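Harninthorpe Robotics Club
Saber Arm Set-Up Guide for New Members
Section 3: Teaching the Arm to Handle a Pair of Slides

By now your arm should be bolted down, powered and talking to the Wulov software on your laptop. If it isn't, please go back to Section 2 and take your time there. We have all had evenings when the cable was the whole problem, and there is no shame in it!

The slides are our favorite first job after the foam blocks. They are light, they don't mind being dropped, and they have a nice thick rim for the fingers to close on (Martti Peltonen tried lace-up boots with the August group, and we have gone gently with footwear ever since).

Setting up

1. Switch the arm to Hold and wait for the steady light on the base.

2. Put the slides on the floor side by side, heels toward the arm and toes pointing away. They can sit very close together, but try not to let one ride up on the other.

3. Open the wrist camera view in Wulov. Both footbeds should be in view, with the heel of the right slide toward the bottom. Losing the toe end of the left one is fine at this stage.

4. Press Open on the hand controller, then bring the gripper down slowly toward the heel of the right slide. Let go of the stick as soon as you are near the rim. The arm coasts a little, so stop sooner than feels natural.

5. Compare your camera view with the two below. Yours doesn't have to match exactly, and a small difference in angle is nothing to fret over.
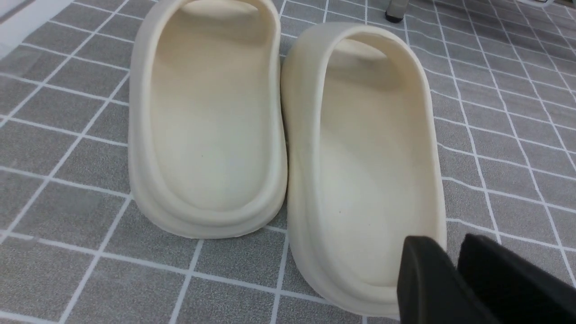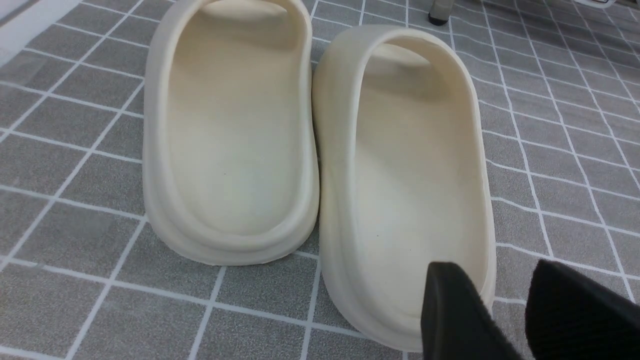

Figures 3-1 and 3-2. Wrist camera views with the gripper near the heel of the right slide.

CAUTION: Keep your hands out of the work area whenever the arm is in Run. If a slide needs nudging, go back to Hold first, even if it is only a tiny nudge and you are in a hurry.

Recording your first try

6. Type your name and the word "slides" in the session box, then press Record.

7. Close the fingers on the heel rim of the right slide, lift it a hand's width, and set it down again. Go as slowly as you like.

8. Press Stop, then Save. Do this 3 times before you change anything in the settings.

Note: Leave the grip force at 61 for this exercise. Higher values squash the rim and the slide tends to pop out sideways, usually under a cupboard.

Note: If the picture freezes, unplug the camera lead at the Jesico hub, count slowly to ten and plug it back in. Should it freeze again, leave a note in the log for Lauri Mustonen, who looks after the hubs and would much prefer to hear about it early.

When your saved tries show up in the list, move on to Section 4, where we swap to the left slide.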